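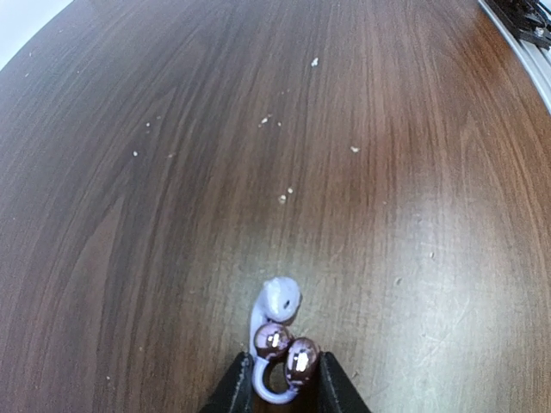
Two arms on the returns line

2025-07-03

I work in returns at Esska, in the Holham building, on the bench where open-ear earbuds come back from customers and get sorted into resale, parts or scrap. In June part of that bench work moved to a cell with two arms. The internal name for the project is Ilari. These are my notes on what has changed so far, written from the bench side. The integration people keep their own notes and I have not tried to repeat them.

The task

A returned set reaches us as a case and two earbuds, usually separate by the time we are done inspecting. Someone has to reseat the earbuds, close the lid and pass the set on to charge test. By hand this takes a few seconds and very little thought. It also accounts for most of the small repeated finger movement in a shift, which is why it was picked.

The clip style is the awkward one. There is a pod at one end, a curved bridge, and two metallic spheres with a mirror finish. A person picks it up by whatever part is nearest and turns it in the fingers. A parallel gripper can't do that. It has to arrive at an angle it can live with all the way to the case, so most of the tuning went into the approach. Closing on the bridge on one side and the lower sphere on the other holds it well enough. The reflections off the spheres were a nuisance during setup, and the overhead lights above that end of the room were changed twice.

What the numbers say

For June the cell logged 1,681 completed sets. The manual bench logged 2,587 over the same month. I would be careful with that comparison. The cell didn't run full shifts until the second half of the month, and the bench kept all the sets with damaged hinges or missing parts, which are slower. A set also counts as completed for the cell when the lid closes, and for us when it is boxed. I have asked for the two definitions to be brought into line before anyone puts them on the same chart.

What the operator does now

One person runs the cell per shift. The job consists of:

Laying out the parts and opening the case lid.
Watching the pick and the transfer.
Clearing a stop when a part is dropped or lands in a position the arm can't reach.
Writing down the cause of each stop in the log, in words, in addition to the code the software assigns.
Wiping the surface at changeover.

The last item gets skipped. Crumbs of packing material collect on the wood and you stop noticing them after an hour. They don't seem to affect the pick, but anything that ends up inside a charging cavity comes back to us as a failed contact, so I would like it done every time.

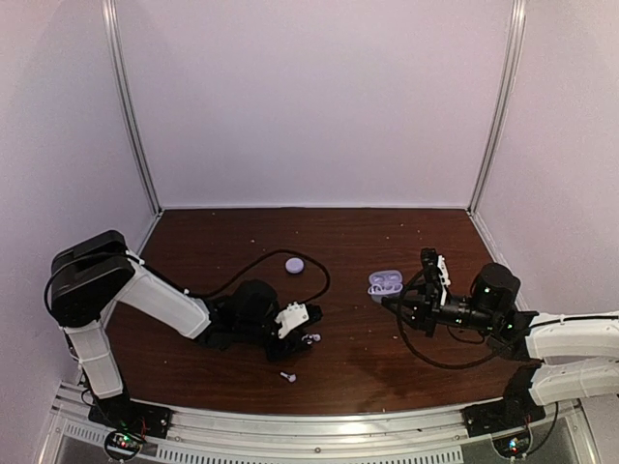 Left gripper over one earbud, right gripper at the open case.

Cables are my other complaint. They loop out over the work surface, and when you reach in to reposition a part you have to go around them. The arms are stopped when you do this, so it is an inconvenience and no more than that. Bragança has the same layout and they have asked for the routing to be changed as well.

Effect on the people

No jobs have been cut at Holham as of this writing. Two bench positions were reassigned to inspection, which pays the same and needs more judgment. One of them was mine. My hands are less tired at the end of a shift. My eyes are more tired, and I have moved my breaks earlier to suit.

The part I did not expect is the pacing. On the manual bench you could work ahead for half an hour and then ease off. The cell has one speed, and the person running it waits on it or gets called to it. Some people on the line like that and some have asked to go back to the bench. The rota now rotates everyone through at half-shift intervals, and that has worked better than the full shifts we started with.

Still open: who signs for a set that the cell closed and the charge test rejected. At present it goes under the operator's number. I think it should have its own.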